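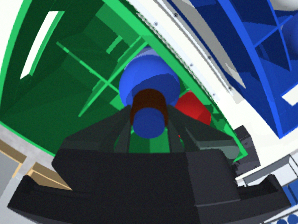 Wrist view in the simulator: blue capped part between the fingers, green bin behind.

Gokach bench scenes, data card

Gokach is a set of simulated gripper scenes I made while building a small arm at home. All of it is rendered – no real camera footage yet. The first release holds 96 episodes from 6 layouts, with the camera looking out over the gripper.

Contents
episodes/ one folder per run, frames plus joint log
layouts/ scene files, editable by hand
splits/ 72 episodes for training, the rest held back

Layouts differ in furniture and parts. Some have bins and shelving, others a plain round-edged table with a printed card on it.
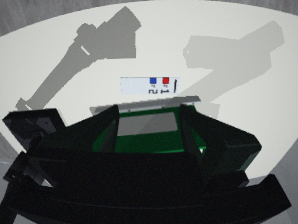

Table layout, green part at the fingers, card just beyond.

Known problems
Small print on the card is too blurred to read at this resolution. Arm shadows fall across the tabletop and can upset color thresholds. The joint log lags the frames by 2 steps in the Brabec layout – shift it before training.

Planned for September: a matching set from the real arm.

Maintainer: Lenka Hrnčiar
Last updated 16 Aug 2026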